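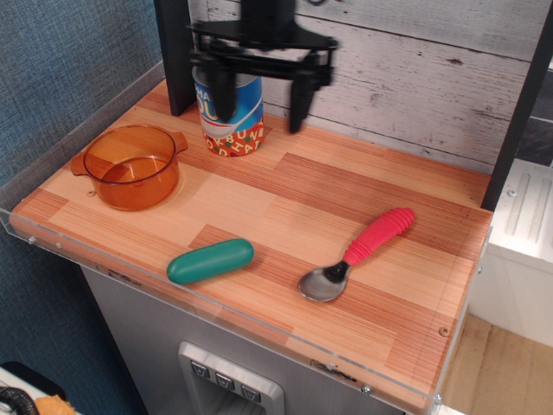 ままごと用キッチンの天板に立つ缶

プリシア集合住宅(プリシアしゅうごうじゅうたく、Prisia)は、ヤヴシュ(Javus)市の旧操車場跡地に建つ中層の賃貸集合住宅である。設計はノルベルト・タカーチ(Norbert Takács)とエメシェ・アンタル(Emese Antal)の共同、構造設計はアンドル・ヴァシュ(Andor Vass)、施工はサボー(Szabó)が担当した。全52戸。中庭を囲む四棟が外廊下で結ばれており、単に「プリシア」と呼ばれることが多い。

概要
敷地はスコキア(Skokia)地区の北端にあり、南側を市道、北側を貨物線の築堤に接する。敷地面積は3341平方メートルで、東西に長い不整形の台形をなす。建物は地上五階建て、地下一階で、地下には設備室と各戸の物置が置かれている。駐車場は敷地内に設けられておらず、居住者は市道をはさんだ向かいの公共駐車場を利用する。
住戸は市の住宅公社が所有し、所得に応じた家賃で貸し出される。一階の南面には店舗区画が並び、開館時から薬局と自転車修理店が入居している。北棟の一階には共同の台所と洗濯室があり、居住者であれば予約なしで使うことができる。

名称
「プリシア」は、操車場ができる以前にこの一帯にあった農場の名に由来する。農場の名そのものの語源ははっきりしない。計画段階では「スコキア北住宅」の仮称が用いられており、市の図面や契約書の一部には現在もこの名が残る。入居開始に先立って住宅公社が正式名称を定めたが、郵便の宛先としてはしばらく両方が使われた。

計画の経緯
操車場の廃止後、跡地は資材置き場として使われていた。市は当初、この土地を民間に売却する方針をとっていたが、貨物線に隣接することによる騒音と、土壌の入れ替えに要する費用が敬遠され、買い手がつかなかった。このため市は方針を改め、住宅公社による直接の建設を決めた。
設計者は二段階の競技設計によって選ばれた。第一段階では匿名の計画案が募集され、第二段階に三案が進んだ。審査員の一人であった都市計画家の鄭耀宗(Yao-tsung Cheng)は、築堤に背を向けて住棟を一列に並べる案が多いなかで、タカーチとアンタルの案が北側にも住棟を置き、それ自体を遮音壁として扱った点を評価する講評を残している。次点の案は住戸数では上回っていたが、北向きの居室が多いことが問題とされた。
競技設計の後、建設費の見直しにより計画は縮小された。当初案にあった屋上の温室と中庭の浅い池は取りやめとなり、外装も焼成タイルから塗り仕上げに変更された。住戸数は維持されたが、一戸当たりの面積はわずかに減っている。着工後には地中から操車場時代の転車台の基礎が見つかり、調査のために工事が中断した。基礎の一部は撤去されず、中庭の舗装の下に埋め戻されている。

建築
配置
四棟は中庭を囲んでロの字に近い形をとるが、隅では互いに接しておらず、それぞれの間に細い隙間がある。南西の隙間がもっとも広く、主な出入口として使われる。ほかの三つは人がすれ違える程度の幅で、北東の隙間は築堤沿いの歩道に通じている。中庭は市道より50センチ高く、入口の緩い斜路でその差を解消している。
北棟は築堤に面するため他の棟より奥行きが浅い。貨物線の側には階段、浴室、収納が集められ、居室はすべて中庭側に向く。この結果、北棟の北面には小さな窓しかなく、線路側から見た外観は倉庫に近い。アンタルはこの面について、窓の位置を室内の都合だけで決め、立面としての調整をほとんど行わなかったと述べている。

外廊下
各階の住戸へは中庭側の外廊下から入る。外廊下は住棟の壁面から離して架けられており、住戸の玄関とは短い橋でつながる。廊下を歩く人の視線が窓に近づきすぎないようにするためで、間の吹き抜けからは下階にも光が入る。橋の幅は住戸ごとに少しずつ異なり、広いところでは椅子や植木鉢が置かれている。
廊下の床はプレキャストコンクリート板で、鋼製の吊り材によって屋根の梁から吊られている。構造を担当したヴァシュは、中庭に柱を落とさないという条件からこの方式を採用した。吊り材は手すりの支柱を兼ねる。吊り構造は歩行時の揺れが懸念されたため、各階の廊下の端部に水平方向の留め具が加えられた。

住戸
住戸の型は単身用から大家族用まで五種類ある。もっとも数が多いのは二寝室の型で、台所を住戸の中央に置き、中庭側に食堂、外側に居間を配する。台所と食堂の間には引き戸があり、閉めると食堂を個室として使える。東棟の最上階にはメゾネット型の住戸があり、内部の階段から小さな屋上テラスに出られる。
19戸は車いす使用者の入居を想定した仕様で、一階と二階に分散して配置されている。これらの住戸では廊下と玄関の間の橋に段差がなく、浴室の壁にはあらかじめ手すりの下地が入れられている。特定の棟にまとめなかったのは住宅公社側の要望による。

外装と色彩
外壁は鉱物系の塗り材で仕上げられている。外周面は灰色、中庭面は薄い黄色で、隅の隙間に面した壁だけが煉瓦色に塗り分けられている。縮小計画によって決まった仕上げであるが、タカーチは後に、タイル張りの当初案よりも周囲の家並みになじんだとの見方を示した。窓枠は木製で、外側に防水の金属板が被せられている。

中庭
中庭の造園はバルナバーシュ・エルデーシュ(Barnabás Erdős)による。中央は砂利敷きで、その周囲に樹木と低い植え込みが不規則に配されている。樹種には操車場の跡地に自生していたものが選ばれ、工事前に採取した種子から育てた苗も用いられた。埋め戻された転車台の基礎の位置は、舗装に入れた円弧状の目地で示されている。
雨水は屋根から中庭の植栽帯に導かれ、地中の貯留層を経て排出される。取りやめとなった池の代わりに設けられたもので、大雨の後には植栽帯の一部に水がたまる。西側には砂場があり、洗濯室の窓から見通せる位置に置かれている。

設備
暖房と給湯は地域熱供給による。各戸の換気は機械式で、北棟では築堤側の小窓を開けずに換気できるよう、給気口を中庭側に設けている。エレベーターは南西と北東の二か所にあり、いずれも全階の外廊下に通じる。冬季には外廊下の凍結が問題となり、入居後に床面の滑り止め処理が追加された。

評価
建築誌では、費用の限られた公共住宅で外廊下を居住者の居場所として成立させた例として紹介された。とくに吊り構造の廊下と、その内側の吹き抜けの扱いが取り上げられることが多い。一方で、線路側の閉じた外観に対しては、築堤沿いの歩道を暗くしているとの批判がある。市はこの指摘を受け、歩道に照明を増設した。
居住者からは、中庭の音の響きについて苦情が寄せられた。四方を硬い壁に囲まれているため話し声が上階まで届きやすく、住宅公社は外廊下の天井に吸音板を取り付けた。取り付けは南棟と東棟から始められ、北棟と西棟では板の厚さを増したものが使われている。
鄭は競技設計を振り返った論考でプリシアに再び触れ、住棟の隅を開いたことで中庭が通り抜けの道として近隣に使われるようになった点を挙げている。通り抜けの是非については居住者の間でも意見が分かれ、夜間に北東の隙間を門扉で閉じる案が検討された。最終的に門扉は設けられたが、施錠は冬季の夜間に限られ、三月には終日開放に戻される。

交通
市道沿いにバス停があり、市中心部とスコキア地区の南部を結ぶ路線が停車する。貨物線には旅客駅がない。北東の出入口から築堤沿いの歩道を西へ進むと、旧操車場の給水塔を残した小公園に出る。

関連項目
集合住宅
中庭型住宅
外廊下
公営住宅
ブラウンフィールド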